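Skelovier Wall Table – User Guide
Section 4: Positioning, first cleaning and layout of tableware

May
By Aslı Dönmez

This section applies to the white rectangular Skelovier table when it is placed with one long edge against a wall. It assumes that the legs have been fitted and tightened as set out in Section 2. For free-standing use, follow the separate sheet supplied with the leg kit.

4.1 Before you start

Check that the floor is dry and that any rug or mat has been taken up. The table may be placed against plaster, tile or panelled walls. If the wall is fitted with Stetel panels, allow the panel adhesive to cure fully before anything is pushed up to it.

CAUTION: Two people are needed to lift the table. Do not drag it. Dragging loads the leg brackets sideways and can loosen the fixings.

4.2 Positioning the table

1. Lift the table to within a hand's width of the wall and set it down.

2. Turn each adjustable foot until the top is 700 mm from the floor. Measure at the corners, not at the middle of the long edge.

3. Place a spirit level along the long edge, then along the short edge. Correct at the feet.

4. Slide the table back gently, both people pushing at the legs, until the rear edge touches the wall along its whole length.

5. On a panelled wall, look along the joint between table and wall. If the edge meets the wall at one end only, the wall is out of true. Leave the table level and accept the gap. Gaps may be closed with the Stetel edge strip (sold separately).

6. Tighten the lock nuts on the feet.

NOTE: The corners of the top are rounded. When measuring for a cover or a protective mat, measure the straight part of each edge and order the mat with rounded corners.

4.3 First cleaning

1. Wipe the top with a damp cloth and a little washing-up liquid.

2. Wipe again with clean water and dry with a soft towel.

3. Leave the surface for one hour before placing any tableware on it.

Do not use scouring powder, wire wool or bleach. The finish is matt and any polished patch will show under side light. Polishing sprays have the same effect.

4.4 Placing a plate

The table is intended for laying out and serving cold food. For a single plate, the left half of the top is the usual place, well back from the front edge, so that the front of the table stays free for preparation. Users who are left-handed may prefer to reverse the layout.

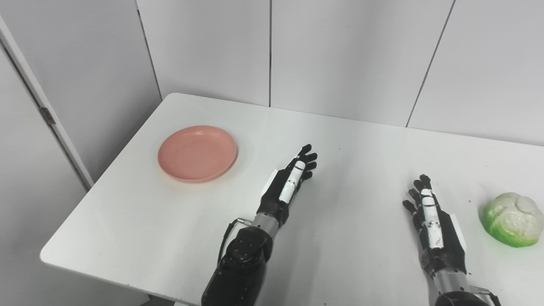 Fig. 4a. Round plate on the left half of the top, set back from the front edge.

1. Check that the underside of the plate is clean. Grit under the foot of a plate is the most common cause of scratches to the top.

2. Hold the plate by the rim and lower it flat. Do not set one side down first and let the other side drop.

3. Leave a margin of at least 80 mm between the rim and any edge of the table.

4. To move the plate, lift it clear of the surface. Do not slide it.

The Lisetti shallow plate is a suitable type. Other makes may be used if the base is smooth and unchipped. Unglazed bases should be fitted with felt pads, which Karabulut can supply on a sheet.

4.5 Adding produce for serving

Large vegetables and fruit may be placed directly on the table while the plate is being made ready, provided that they have been washed and dried. Put them on the opposite side from the plate, leaving a working space between the two.
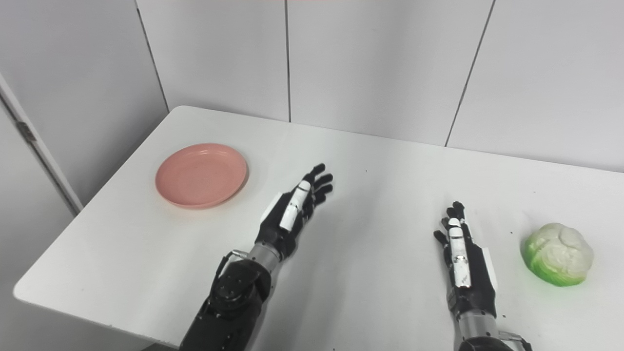
Keep the working space clear of knives, peelers and loose packaging. Cutting must always be done on a board. The warranty does not cover knife marks, and these cannot be polished out of a matt finish. If a board is used, place a damp cloth beneath it to stop it moving, and remove the cloth as soon as cutting is finished.

Round items should be set down on their flattest side. With real produce this is normally the stalk end. If an item still rolls, check the level of the table again (see 4.2, step 3) before using a ring or wedge to hold it.

CAUTION: Beetroot, berries and turmeric will stain if left. Wipe up at once and do not allow juice to run to the rear edge, where it can collect in the joint between table and wall.

4.6 Checking the finished layout

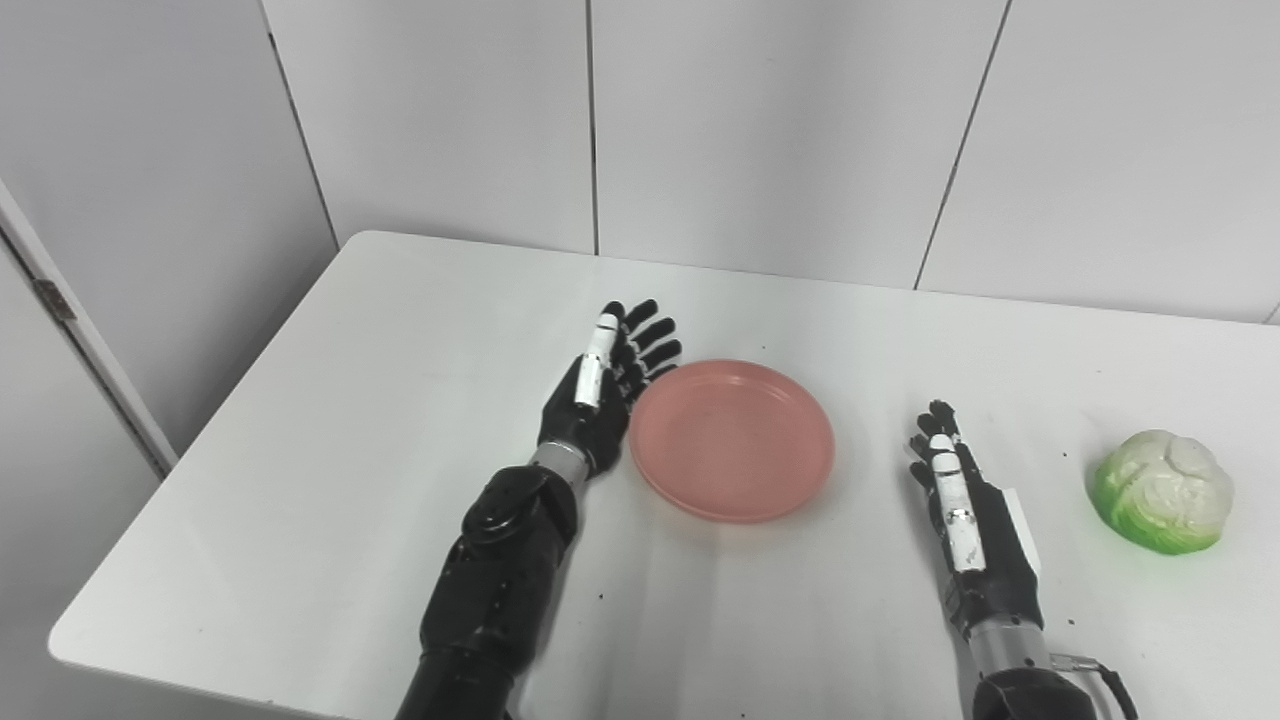

A layout should be checked from the front, standing, before food is put out. Look first at the margins, then at the surfaces that will carry food. On a light plate, small marks are easy to miss. The coral-pink plate used here shows a few small dark specks, and specks of this kind should be tried with a damp cloth before serving. If they do not lift, run a fingertip over them. A smooth speck may be left; a rough one is treated as damage and the plate is withdrawn. Where the right-hand item is a display piece, such as a toy or artificial cabbage, it must be kept off the plate and away from food. One standing near the right edge should be brought in to the 80 mm margin if the table is to be left unattended.

4.7 Daily care

– Clear the top at the end of the day and wipe as in 4.3.
– Dry the rear edge and the rounded corners, where water tends to stay.
– Store plates upright in a rack or stacked with a paper sheet between them.
– Check the lock nuts monthly.

Go to Section 5 for replacement feet and edge strips.

Skelovier Product Information. Questions about this guide: contact your Karabulut dealer. © Skelovier. All rights reserved. Back to top

Related items
Section 2: Fitting the legs
Section 5: Replacement feet and edge strips
Stetel edge strip – cutting and fitting
Lisetti shallow plates – care sheet
Karabulut felt pads – size chart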